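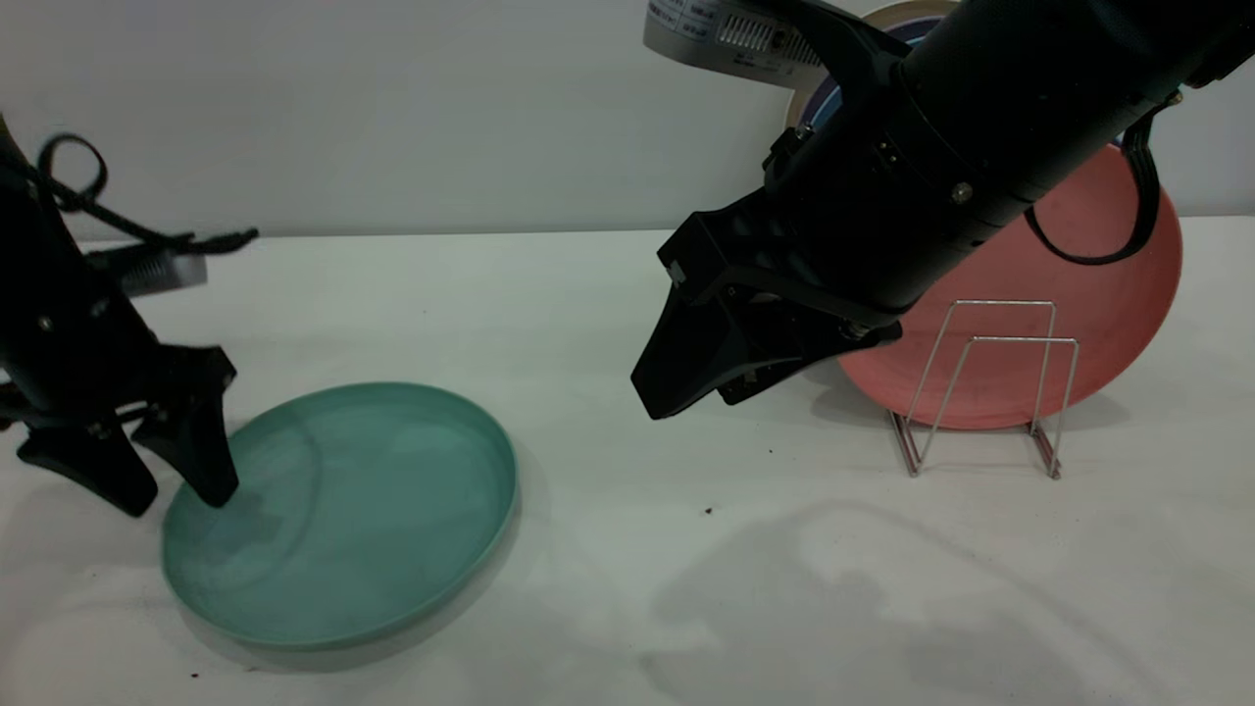 A teal plate on the table and a pink one standing in a wire rack. Plates in both colours are among the donated crockery now on loan in Fokthorpe.

Fokthorpe's new crockery library has lent out its first boxes of plates, and organisers say bookings are already coming in for the spring fete season.

The library opened in September in the old supper room behind the Trultow Street hall. Residents, clubs and schools can borrow plates, bowls and mugs for parties, wakes, working bees and fundraisers, then bring them back washed. It costs nothing to join. Borrowers leave a $20 deposit, which is returned when the crockery is.

Nerys Cadwaladr started the library after helping clear up at last year's harvest lunch, where the rubbish from paper and plastic plates filled the hall's bins and most of a trailer.

"We had all that food grown down the road, and then we were scraping it off plastic into a skip," she said. "Half the people there had a cupboard full of plates at home they never used."

A callout through the school newsletter and the noticeboard at the Brutik bakery brought in more than 400 pieces. Cracked and badly chipped items were turned away. The rest were sorted by size, with little effort made to match them.

Colour turned out to be the popular part. Ms Cadwaladr said borrowers could ask for plain white but few had, and the pinks, greens and blues were usually the first to be booked.

"People like a table that looks a bit mixed up," she said. "One family wanted everything pink for a sixtieth. We got them most of the way there and filled in with cream."

The crockery is stored in lidded tubs, each holding 13 place settings. Twelve are for guests and one is a spare. A card inside the lid lists what should be in the tub, and borrowers tick it off when they pick up and again when they return. Wire racks are lent with the larger orders so that plates can be stood up to drain after washing.

Gwilym Gethin, who looks after returns, said the racks were added after the first few loans came back with plates stacked damp, one on top of another.

"They weren't dirty, they were just stuck together and a bit smelly," he said. "Stand them up overnight and you don't get that. You don't need to stand there with a tea towel either."

Mr Gethin asked borrowers to scrape plates before washing and to keep scouring pads away from the glazed ones. Hot water, ordinary detergent and a soft brush are enough for most meals, he said. Anything with a metallic rim is marked with a sticker on the tub and should stay out of the microwave.

Breakages are expected. Borrowers are asked to wrap the pieces in newspaper and mention it on the card, and there is no charge for the odd plate. Larger losses may come out of the deposit.

The biggest booking so far is for the Wasilewska Reserve planting day, which is expected to feed 100 people. The library will send plates and mugs but not cutlery – there are still not enough forks to go around. Ms Cadwaladr said donations of stainless steel forks and dessert spoons would be welcome, along with cereal bowls. Dinner plates are no longer needed for now, and there is no room for serving platters or teapots.

She is also looking for shelving. The tubs are stacked on the floor along one side of the supper room, and the lower ones have to be dug out whenever somebody wants a particular colour.

The hall's kitchen has one sink and no dishwasher, so crockery cannot be washed there after an event unless the kitchen has been booked as well. A second sink has been raised with the council, with no decision yet.

Pick-ups and returns are from 4 pm to 6 pm on the first and third Thursday of the month, through the side door. Bookings should be made at least a week ahead, in the book at the hall or by leaving a note at the bakery counter. Borrowers need to bring their own vehicle, and a second pair of hands for the heavier tubs.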